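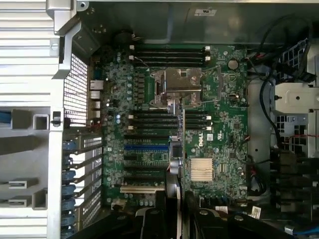
Arnout Verstraete 在讨论本章初稿的时候提出，一块主板如果已经没有散热器和内存，就不应该再登记为“整机的一部分”，应该登记为“留在机箱里的零件”，这两种说法在仓库里会带来完全不同的处理。他还认为，我们以前的表格对这一点太宽松，同一块主板上午由一个人登记为“可用”，下午由另一个人登记为“缺件”，两个人都没有写错。

图 3 侧板打开后的机箱和主板。处理器插座上没有安装散热器，插座上方和下方各有四条内存插槽。

4 半拆状态的工作站：登记方法与再使用的判断

4.1 问题的来源

本章讨论的对象是退役的台式工作站和小型服务器，特别是已经取走一部分零件、但是主板仍然固定在机箱里的那一类。我们把这一类叫做“半拆状态”。在 Hindstead 仓库的收货记录里，项目期间一共登记了 3269 台设备，其中 1497 台属于工作站或服务器。在这 1497 台里面，有 995 台到达时带有全部主要零件，其余的设备至少缺少下面的一种：处理器散热器、内存、扩展卡、硬盘或者电源。

以前的文献（包括我们自己在第 2 章引用的那些）多数只区分“完整”和“报废”。这种区分对笔记本电脑比较合适，因为笔记本电脑一旦打开，再组装的费用很高。工作站的情况不同。它的机箱比较大，零件之间的距离也比较大，很多零件可以单独取走，剩下的部分仍然有价值。所以半拆状态在工作站里很常见，而且可以持续很长时间。有些机箱在架子上放了几个月，每次有人需要一个零件，就从里面拿一个，最后大家都不清楚里面还有什么。

Veronika Zaugg 在复核旧记录的时候发现，备注栏里最多的一句话是“里面不全”。这句话是正确的，可是对下一个读记录的人没有帮助。他仍然需要把机箱从架子上搬下来，打开侧板，自己再看一次。我们希望新的登记方法可以让这一次重复的搬动变得不必要。

4.2 登记的单位

我们首先需要决定，登记的最小单位是什么。一种做法是登记每一个零件，另一种做法是登记每一个“位置”。我们选择了第二种。位置的意思是：主板上或者机箱里可以安装一个零件的地方，例如一条内存插槽、一个处理器插座、一条扩展插槽。位置是不会被拿走的，零件会被拿走。如果以位置为单位，那么“空”也是一个可以填写的值，表格里就不会出现没有意义的空白。

以图 3 的主板为例。内存插槽分成上下两组，处理器插座在两组的中间。在旧表格里，内存只有一行，填写总容量。如果没有看到内存，有的人写“0”，有的人写“无”，有的人什么也不写。在新表格里，上组和下组各占一行，每一行写插槽的数目和其中已经插上内存的数目。这样，即使两组都没有内存，读者也可以知道这块主板最多能接受多少条，这个数字对于后来的配货是重要的。

处理器插座的登记比较麻烦。插座上面有一块金属压板，图 3 中可以看到压板、固定支架、螺丝和一根带铰链的拉杆。压板盖着的时候，从上面不能判断下面有没有处理器，也不能判断插座里面的触点有没有损坏。因此我们规定，压板没有打开以前，处理器一行只能填写“未检查”，不允许填写“有”或“无”。这个规定在开始时引起了一些反对，因为登记的人觉得自己凭经验可以猜到。我们理解这种感觉，但是猜测的结果以后没有办法和检查的结果区别开来。

散热器的登记要分清楚是哪一个散热器。同一块主板上，处理器可以没有散热器，而芯片组上面仍然有一个。图 3 就是这种情况：主板右半部分的芯片组上装着一个方形的银色带鳍片的散热器，表面有几点灰尘。旧表格只有“散热器：有／无”一栏，对这样的主板，填写“有”和填写“无”都可以说得通。新表格把两者分成“处理器散热器”和“芯片组散热器”，名称虽然长一些，但是误会减少了。

4.3 扩展插槽的颜色和名称

扩展插槽是登记者之间意见最不一致的部分。不同的主板用不同的颜色表示不同的插槽，而颜色的含义在各个型号之间并不统一。图 3 左下方的插槽大部分是黑色，中间有一条很明显的蓝色，最下面一条是米白色。登记者看到蓝色的插槽，常常直接写“显卡槽”。这个写法有时候符合设计者的意思，有时候不符合。

我们的建议是颜色和类型分开写。颜色一栏写看到的颜色，类型一栏写根据插槽的长度和形状，或者根据主板上的印字可以确认的类型。不能确认的时候，类型一栏写“待查”，颜色一栏仍然要写。经过一段时间以后，我们发现颜色一栏有一个原来没有想到的用处：配货的人在电话里说明位置时，说“蓝色下面的那一条”比说插槽编号更快，对方也不容易听错。

旧式的 PCI 插槽需要单独的一行。在一般的再销售渠道里，这种插槽几乎没有价值。可是在 Nerau 的两个客户那里，它是选择主板的主要理由，因为他们的测量设备仍然使用旧式的卡。如果登记时把它和 PCI Express 插槽写在一起，这样的客户就无法在清单里找到合适的主板，而仓库里合适的主板也会被送去回收金属。

4.4 拍照的要求

文字登记以外，每台设备打开侧板以后需要拍一张照片。我们对照片的要求很少。第一，整块主板应该在照片里，后部的接口一侧也应该看得见，因为接口的种类（例如网络接口和 USB 接口）是客户经常询问的内容。第二，主板上的印字应该可以辨认，至少能看到制造商的标志。图 3 的主板在中间位置有白色的 Dell 标志，方向是侧着的，这不影响辨认，所以不需要为了让文字变正而重新摆放机箱。第三，不要在拍照以前清理灰尘。灰尘的多少可以帮助我们判断散热情况，清理以后就失去了这个信息。

我们没有要求统一的光线和背景。在预备阶段我们试过一个固定的拍照台，结果是大家把设备堆在台子旁边，等到下午一起拍，照片和表格的编号因此弄错了几次。取消固定的台子以后，照片的质量有一些下降，但是编号的错误变少了。对于登记来说，我们认为后者更重要。

关于线缆，我们起初要求把挡住主板的线缆移开再拍。后来这一条也取消了。线缆连接在哪里，本身也是一种状态，而且移动线缆有时会把松的插头拉出来。现在的做法是先按照原来的样子拍一张，如果线缆挡住了插槽，就在备注里写明被挡住的是哪一部分，由复核的人决定是否再拍一张。

4.5 一致性检验

为了检验新表格，我们从半拆状态的设备里抽取了 60 台，由两名登记者分别独立填写。两个人都使用同样的说明书，都可以打开侧板，但是不可以打开处理器的压板，也不可以互相讨论。填写结束以后，由第三个人逐行比较。

一致性最好的是内存的两行。出现不同的地方，主要是登记者对“上组”和“下组”的理解不同：有的机箱是躺着放的，有的是站着放的，上和下因此交换了位置。我们后来在说明书里增加了一句话，规定机箱一律侧放，后部接口在登记者的左手边，然后再说上下。图 3 中主板的方向与这个规定相同。

一致性最差的是“小零件”一行，包括纽扣电池、内部的 USB 接口和各种小的白色接头。两名登记者对哪些东西值得写有不同的看法。例如内部 USB 接口，一名登记者每次都写，另一名几乎不写，因为他认为这是主板的一部分，不是零件。他的理由是合理的。我们最后把“小零件”一行缩短为两项：电池在不在，电池座有没有损坏。其他的小接口不再登记，需要的人可以看照片。

有一个结果我们没有预料到。在旧表格下，登记者填写一台完整的设备比填写一台半拆的设备更快，这很自然，因为半拆的设备需要解释。在新表格下，两者的时间差别变小了。Zaugg 的看法是，以前大部分时间花在想备注应该怎么写，现在备注栏多数是空的。我们没有为这一点设计单独的测量，所以在这里只作为一个观察写下来，不作为结论。

4.6 再使用的判断

登记完成以后，需要决定半拆的设备向哪个方向走。我们使用三个方向：补齐、供件、回收。“补齐”是指加上缺少的零件，恢复为可以工作的整机。“供件”是指设备不再补齐，它的机箱留在架子上，剩下的零件继续提供给别的设备。“回收”是指主板和机箱分开，按照材料处理。

对于缺少处理器散热器和内存的主板，一般的直觉是供件。我们对这个直觉有保留。内存是容易得到的零件，各种容量在仓库里都有库存。困难的是散热器，尤其是带有专用支架的型号，它的孔距和高度常常只适合少数几种主板。所以判断的时候，应该先问散热器能不能找到，然后再问内存。如果顺序反过来，内存已经预留了，散热器却找不到，这些内存就会被一台不能启动的设备占用。

另外一个容易忽略的因素是机箱本身。主板留在原来的机箱里，后部的接口和挡板是互相配合的，固定孔也是对好的。一旦把主板取出来单独存放，就需要防静电袋和保护处理器插座的盖子，占用的空间虽然小，处理的费用却增加了。我们在 Au 的合作仓库采用“先取主板”的做法，Hindstead 则采用“留在机箱”的做法。两处的设备来源不同，直接比较并不公平，我们只能说，在 Au 发现的插座触点损坏，多数在主板取出以后的存放阶段被记录下来。损坏是不是在这个阶段发生的，现有的记录不能回答。

Verstraete 建议为供件方向的设备设定一个期限，到期后自动转为回收。我们在 Clirnia 的库存系统里试行了这个办法，从 6 月开始，每台供件设备在最后一次取件以后保留一个季度。这个期限是根据架子的容量决定的，没有更深的理由，其他仓库应该根据自己的条件修改。

4.7 方法的限制

新表格适合主板布局比较清楚的设备。对于使用立式转接卡的机箱，扩展插槽可能有一部分被转接卡或者线缆遮住，登记者从上面看不完整，必须先取下转接卡。我们目前没有要求这样做，因此这类设备在扩展插槽几行里“待查”的比例比较高。

其次，位置是“空”的，不等于位置是好的。一条空的内存插槽可能有弯曲的触点，白色的卡扣也可能已经失去弹力，这些从上面看都不容易发现。表格里的“空”只说明没有看到零件。我们在说明书的第一页写了这句话，并且要求在向客户发送清单的时候也附上这句话。功能测试的方法和结果放在第 5 章。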